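# Canned tomatoes keep making my sauce taste tinny, what am I doing wrong?

**pruralcombe_kitchen**
posted Tuesday, 7:40 pm

Hi all. I make a big pot of red sauce most weekends and freeze it in tubs, and for the last couple of months it has come out with this weird metallic edge. It isn't burnt and it isn't sour, it just tastes a bit like licking a spoon. My husband says he can't taste it. My daughter says she can, and she'll eat anything.

Stuff I've already tried:

- a different brand of tomatoes (I went from the store brand to Endono, no change)
- more sugar, which only made it sweet AND tinny
- a new wooden spoon
- cooking it longer, up to three hours

The pot is a hand-me-down aluminum one, pretty big, no coating that I can see. I do onions, garlic, olive oil, two big cans of whole tomatoes, salt, a bay leaf and that's about it. I sometimes open the cans the night before, because my mornings are chaos, and leave them in the fridge with some plastic wrap on top. Is that bad?

I'd like to fix this before December because I've promised a lasagna for 33 people at our church supper and I really don't want to be remembered for it.

---

**Cosimo Parisi**
answered, 10 people found this helpful

Two things jumped out at me and I'd bet on the pot first. Bare aluminum and tomatoes don't get along. The acid in the tomatoes picks up a little of the metal, and the longer you simmer the more you get, so going up to three hours was probably making it worse! I had my aunt's old aluminum stockpot for years and blamed everything else in the kitchen before I blamed that. Borrow a stainless or enameled pot for one batch, change nothing else, and taste them side by side if you still have a tub of the old stuff in the freezer.

The second thing is the cans in the fridge overnight. Once a can is open, tip the contents into a jar or a glass bowl with a lid. Tomatoes sitting in an opened can will pick up a taste, and some cans are worse for it than others. It takes one minute and you can still do it the night before, so your mornings are safe.
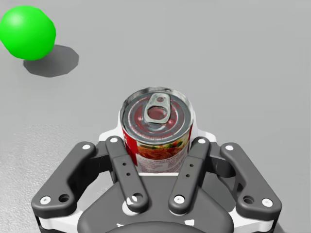

*Pull-tab lid, the easy-open kind. Open it and empty the whole thing.*

If you've done both and it's still there, look at the garlic. Garlic that gets too brown goes bitter in a way some people describe as metallic. I put mine in after the onions are soft and give it maybe a minute before the tomatoes go in.

A few smaller things that help the flavor anyway — a carrot cut in half and fished out at the end (sweeter than sugar, in a good way), a spoonful of tomato paste fried in the oil, and a knob of butter when you turn off the heat. I also cook mine for 45 minutes these days. My grandmother would have had words with me about that, but it tastes brighter and I get my Sunday back.

For the lasagna, make the sauce a bit looser than you think. The noodles drink it up, especially the no-boil ones. And don't store the finished lasagna under foil that touches the sauce, put parchment in between. Same acid problem, and you end up with little gray pinholes in the foil.

---

**emgate_dave**
answered

just buy the jar stuff lol. Carbone one is fine

---

**Marius Bogdan**
answered, 7 people found this helpful

Agree with Cosimo on the pot. I'll add one more that got me: new medication. I was on something last winter that made everything taste like pennies, coffee too. You said your daughter tastes it as well, so it's probably not that, but if coffee and water start tasting off to you, ask your pharmacist.

Also check your salt! I switched to iodized once when the store was out of my usual and I swear I could tell. Could be in my head.

---

**pruralcombe_kitchen**
replied

OK, borrowed my neighbor's enameled pot and moved the tomatoes to a jar overnight. So much better!! I know I changed two things at once, sorry Cosimo, I got impatient. The old pot is now for boiling corn. Does anybody know if I can put the lasagnas together on Friday and bake them Sunday, or is that pushing it?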